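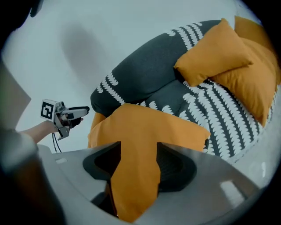

**Ticket: Zomik wifi drops in lounge, again**
Opened by: Kwaku Gyamfi
Status: reopened (April)

Connection dies every 25 minutes, then sulks for 7. The kitchen is fine. The kitchen is always fine.

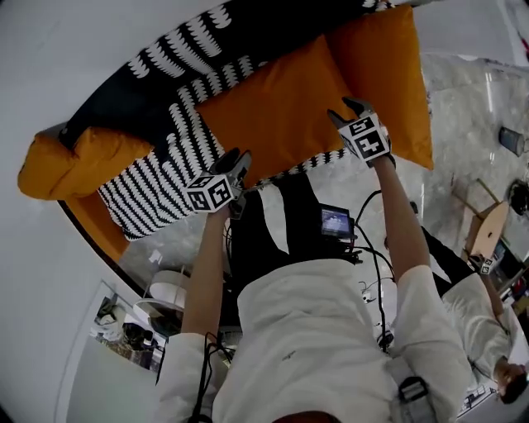
**Tried so far**
- Restarted router. Worked until I told someone it worked.
- Changed channel from 6 to 11. No difference.
- Updated firmware. The light is now a different color.

**Reply, Emmanuel Mfinanga, Telby support**
Please send the router log, and don't restart it first. Is there a second access point in the lounge?

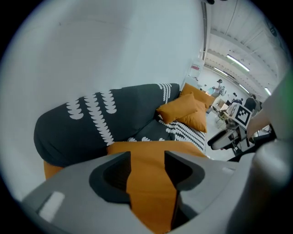

*Lounge: sofa with the patterned throw, orange cushion.*

**Kwaku**
Log attached. There is a Forine extender behind the bookcase, over 30 months old. I had forgotten we owned it.

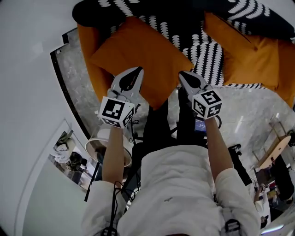
**Emmanuel**
It's handing out its own addresses. Turn off DHCP on the Forine and leave it on in the router.

**Kwaku**
Done at 4:30. Still up at 9. Leave the ticket open until tomorrow, please. I've been hurt before.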